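Altora project, progress report for September
Prepared by Anatole Chevalier for Monique Ferrand
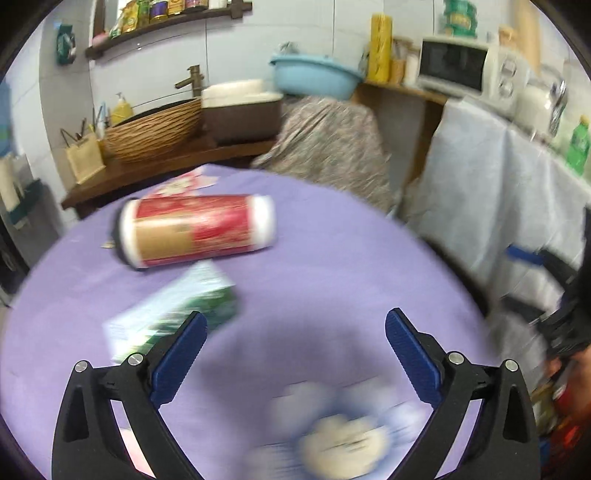 In this period we worked on the method for learning from demonstrations made with the hand-held gripper. We now have 500 demonstrations from 38 homes. The policy trained on all homes reached 53 percent success on objects it had not met before, and this is still under our target. The main difficulty is objects of different shape lying close together, such as the canister on its side and the box next to it on the purple tablecloth. For the round ones, the model often closes the jaws too early. We think the ribbed blue pads help with grip, but we did not yet test this separately.

Two homes were removed from the training set, as their recordings had errors in timing. In the next period we will repeat the training with slower closing, and compare both versions.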